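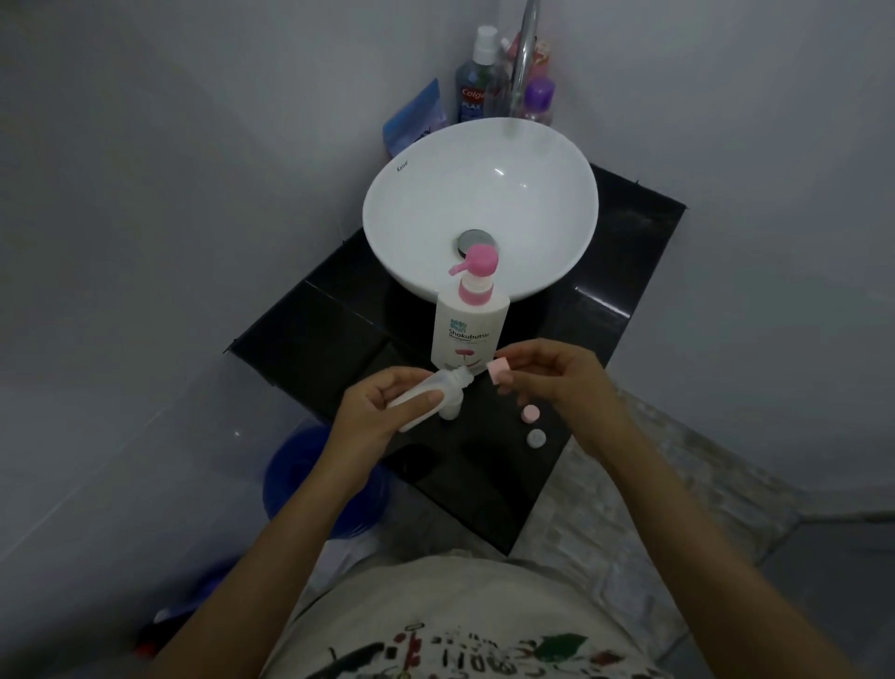
How do you get body wash into tiny travel bottles without wasting half of it?

Go slowly, leave a gap at the top, and do the whole job beside the sink. Most of what gets wasted is lost in the pouring, when a great thick dollop misses the neck and slides down the side.

I go away a lot for short trips, usually to Rodton to see family, and I used to buy a mini shower gel every single time. They'd come home half full and pile up in a drawer until the drawer wouldn't shut. So now I fill my own little pots and bottles from the big pump bottle, normally on a Saturday morning before I've packed anything else, and it takes less time than finding my charger.

What you'll need

A big pump bottle of whatever you use in the shower
Small empty bottles or pots with their lids
A bit of loo roll or a flannel
Stickers or masking tape and a pen
A freezer bag

Get the little ones ready

Wash your small bottles the night before, lids too, and leave them upside down on a towel. They need to be properly dry. I've skipped this and ended up with a watery layer sitting on top of the gel, and it came out in a sad dribble for the whole weekend (my sister's shower at Zulcombe has a freezing floor, so I really wasn't in the mood).

Take all the lids off first and put them to one side, well away from the plughole. If you've got different colours, keep each lid near the pot it belongs to. Mine look as if they all fit each other and they don't! I had one leak through an entire wash bag on the train because the lid was a hair too small.

Pump or pour?

Pump if the neck is wide enough. Hold the small bottle right up against the spout and press gently, half a push at a time. A full push comes out much faster than you expect and will go straight over your knuckles.

If the neck is too narrow, unscrew the pump top and pour instead. Hold the collar still and turn it steadily, and let the long tube drip back into the bottle before you lift it clear. Then tip the big bottle so the gel runs down the inside wall of the little one. It looks painfully slow but you get far fewer air bubbles that way.

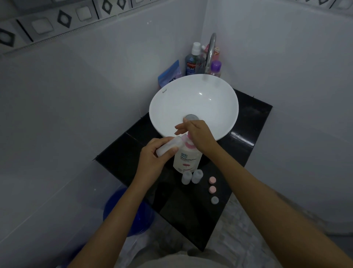 A reader called Cassim wrote in to say that a small funnel is more bother than it's worth with thick gel, and that warming the big bottle in a bowl of hot water for a few minutes does far more good. I've tried the warm water since and I'm converted, especially in January when our bathroom is like a larder and everything turns to glue.

How full?

Stop below the shoulder of the bottle. If you're flying, that little gap matters even more, as the air inside swells and pushes the gel out of any weak spot. For a long weekend 30 ml does me nicely, with one hair wash included if I'm being lazy and using the same stuff for everything. My bottles came in a set from Cikness and cost 98p each, and I've had them for years.

Wipe the neck and the thread before you put the lid on. Dried gel stops it closing flat — then screw it down, turn it over above the sink and give it a squeeze. If it drips, try another lid.

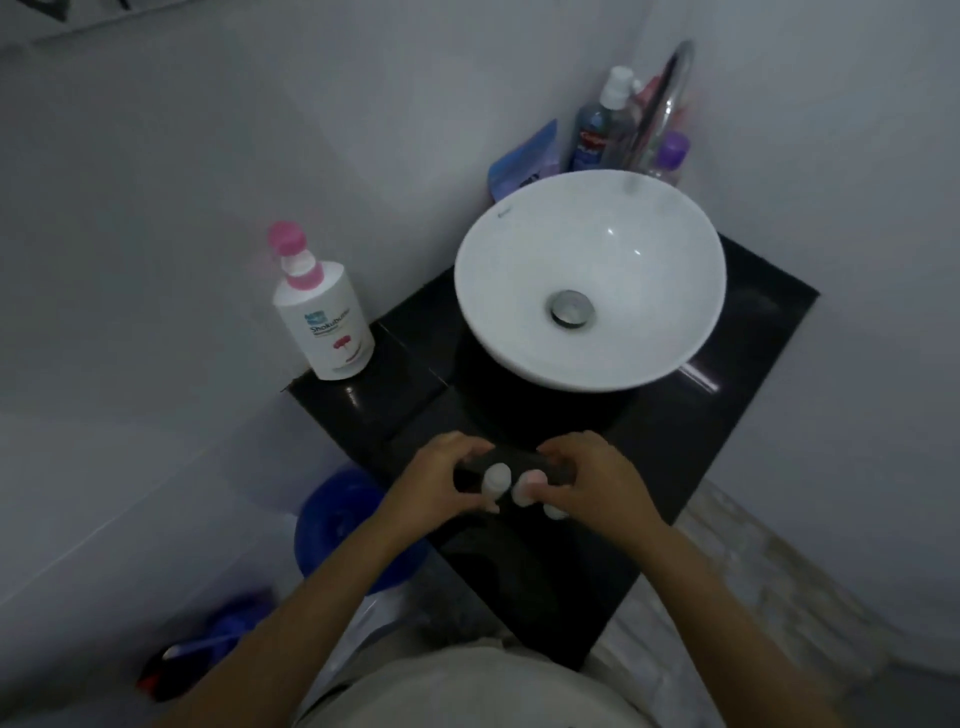

Once the lids are on and nothing's leaking, label everything. Do it straight away, even if you're sure you'll remember, as conditioner and body lotion look identical at six in the morning. I write on masking tape and wrap it all the way round so the end doesn't peel.

Screw the pump back on the big bottle and give it a couple of presses to get it going again. Rinse round the basin with warm water and wipe the worktop with a damp cloth, then a dry one. Shiny dark surfaces show every smear, and soap left overnight dries to a white bloom that takes proper rubbing.

The small bottles go upright in the freezer bag, with the air squashed out, and the bag goes in a side pocket of my case. When I get home I top them up if there's some left of the same gel, or rinse them out if I've switched to a different one.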